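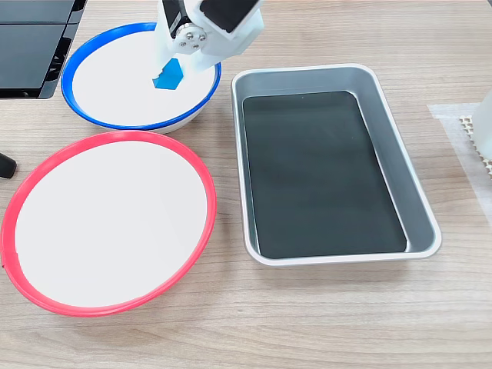 Variro adds cube-sorting set to its arm training library
2020-12-10

Variro has finished recording the first part of a new demonstration set for its tabletop arm controller, the company said in a note to its users. The set holds 379 episodes of a single task: a small cube is moved between a metal tray and one of two round dishes, one with a blue rim and one with a red rim. Recording was done at the Brotden workshop, where the company has kept a bench for this kind of work since August.

Each episode is driven by an operator and stored as a run of joint positions, gripper opening and camera views, all on a shared clock. The controller is later trained to predict the next short stretch of joint positions from the current views. No written rule about color is given to it. Whether the rim color has any effect on where the arm places a cube depends entirely on what the operators did in the recorded episodes.

Operators work in blocks of 50 episodes. Between blocks the dishes and the tray are moved to new positions on the tabletop, so that the controller can't get by on a fixed set of coordinates. Start positions for the cube inside the tray are drawn from a list that includes the corners and the stretches along the walls. Corner starts take longer to record. The fingers have to come in at a steeper angle to clear the sloped side, and a grasp that closes on the tray wall ends the episode.

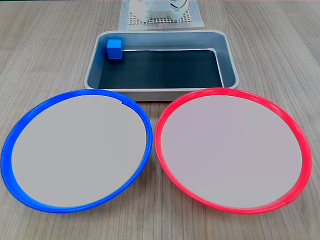
The note gives more space to failed episodes than earlier ones from the company. Attempts in which the cube slips, or is let go over a rim, are kept and labeled in a separate folder. They are left out of the default training split but can be added with a setting in the loader. Episodes with a dropped camera feed or a gap in the clock were deleted and recorded again.

Sampling is unchanged from the earlier sets. Joint data and video are saved together, and the loader skips the opening and closing moments of each run, when the arm is at rest. Users who want the full recordings can turn this off.

Kneath, which writes the training software, ran a first check on the set using 5 held-out dish layouts. According to the note, placement was steady when the dishes stood side by side and less so when one stood behind the other. Kneath puts the difference down to the wrist view, in which the nearer dish can fill most of the image during the approach. The next blocks will be weighted toward front-and-back layouts. No success rates were published, and Variro says it will hold them until the same layouts have been run on a second arm.

The files are open to current users of the Amania data format, version 2 and later. Older readers will load the joint data but not the failure labels. A conversion script is included with the download.

Recording of the second part, with more than one cube in the tray at the start, is planned at the same bench. The camera mounts will stay where they are for both parts.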